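What Is on a Lab Bench?
A learning page for young readers from the Wastport Science Center

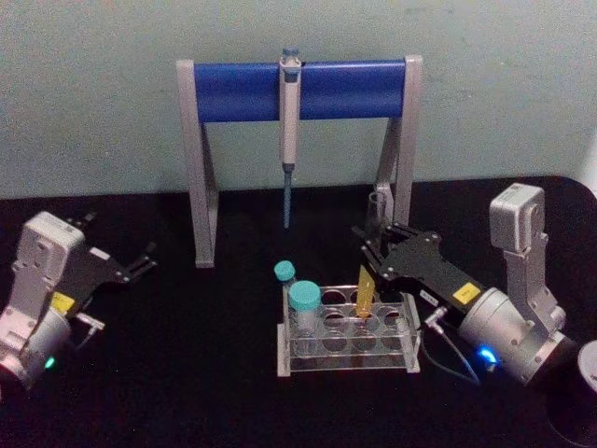

Why scientists need special tools

Many scientists work with very small amounts of liquid. A single drop may be more than they need. If you tried to measure part of a drop with a kitchen spoon, you would have a hard time. For this reason, a laboratory has its own measuring tools, its own containers and its own places to keep them.

This page introduces three things that are found in a great many laboratories: the pipette, the pipette stand and the tube rack.

The pipette

A pipette (say "pie-PET") is a tool for picking up a measured amount of liquid and putting it down somewhere else. At the top there is a button called a plunger. At the bottom there is a long, thin shaft. A single-channel pipette has one shaft and moves one portion of liquid at a time.

Before using a pipette, a scientist pushes a small plastic tip onto the end of the shaft. The liquid goes into the tip and stays out of the pipette itself. When the scientist presses the plunger and slowly lets it rise, liquid is drawn up. When the plunger is pressed again, the liquid comes out.

Scientists measure these amounts in microliters. There are 1,000 microliters in one milliliter, and a teaspoon holds nearly five milliliters. The pipettes used in our Junior Lab are set to 50 microliters, which is a very small drop.

The pipette stand

A pipette should not be left lying on its side. Liquid could run back into it, and the shaft could touch something dirty. Laboratories keep pipettes on a stand.

The stand on this page has two gray legs and a blue bar across the top. The pipette has a hook that rests over the bar, so it hangs straight down and its end stays well above the table. Other stands are round and turn like a merry-go-round.

The tube rack

Laboratory tubes are often narrow, and many have pointed bottoms. They would fall over if you set them on a table. A rack has rows of round holes that hold the tubes up. When a rack is clear, it is easy to look through the side and check how much is in each tube.

Tubes come in different widths and heights. Some have screw caps, like the two teal ones at the left end of our rack. A cap keeps the contents in and keeps dust out. Scientists also write on their tubes, so that two samples are never confused.

Words to know

Laboratory: a room where scientists carry out tests
Sample: a small amount of something that is going to be studied
Microliter: a very small unit for measuring liquid
Plunger: the button on a pipette that moves liquid in and out

Try it at home

Ask an adult for a clean medicine dropper, a glass of water and a coin. Place drops of water on the coin, one at a time, until the water spills over the side. Dry the coin and repeat the test. Write down both results — they may not be the same.

Text by Samira Hattar. Reviewed by Khalil Hourani, Education Office.
Updated Aug 29, 2021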